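Speaker notes: Keeping a Supper Club Going Past the First Winter
Bultley Library, downstairs room, Tuesday evening

Opening (take it slow, let people find chairs)

Hello, and thank you so much for coming out tonight, especially with the parking the way it is. I'm going to talk for a while about our supper club, how it got started and how it very nearly stopped, and then I'd love to hear from you, so please hang on to your questions (or shout them out, I really don't mind).

Start with the soup story. Our first supper had 32 people signed up and one pot of lentil soup that I'd been so proud of all afternoon. By the time it got to the far table it was mostly broth and good wishes! Pause for the laugh if there is one. If there isn't, go straight on to the bread, which saved us.

Where we meet

We began in the hall on Benjelloun Street and moved to the Lerkunico building in February, when the hall's heating gave out for good. I want to spend a minute on this, as people always ask me about the menu and hardly ever about the room, and I think the room matters more. You need a sink with hot water, a door that a stroller can get through, and a place for wet coats. Mention the coats twice. We had them piled on the piano for weeks.

Money

Be plain about this part. A supper costs us 123 dollars in groceries when we plan it well, and a good deal more when I go shopping hungry. We ask for 3 dollars at the door and we don't check who puts it in the jar. The rest comes from the Bollusard bake sale, which brought in 1000 dollars last year, nearly all of it from pie. (Say thank you to the pie bakers, at least four of them will be sitting in the front row.)

Who comes back

This is the heart of the talk, so don't rush it. The first supper is easy to fill. It's the fifth one, on a dark night with rain coming sideways, where you find out what you have. What helped us was giving people a small job before they'd even taken off their hats. Somebody who has cut the bread feels like part of the household, and somebody who has been waited on all evening goes home feeling like a guest, and guests don't always come back. I was slow to learn this! I spent months telling everyone to sit down and relax.

Also mention name tags. We tried them, we hated them, we stopped.

Next slide: dishes

We use real plates and always have. Paper is quicker, I know, and I've had this argument with my own sister more than once, but a white glazed plate with a bit of shine to it makes a bowl's worth of beans look like dinner. Ours came from thrift shops and people's attics, so none of them match. Ask the room who has spare plates at home, and wait for the hands.

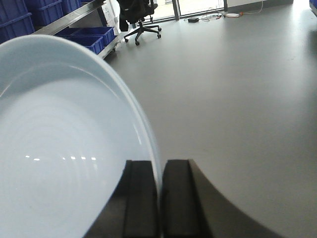

Washing up

Two people wash, everybody else dries and talks. Some of the best conversations of the night happen with a towel in your hand, so please don't let one kind soul do it all alone in the kitchen.

Then open it up for questions. The sign-up sheet for the next supper is by the door, and the pen is on a string.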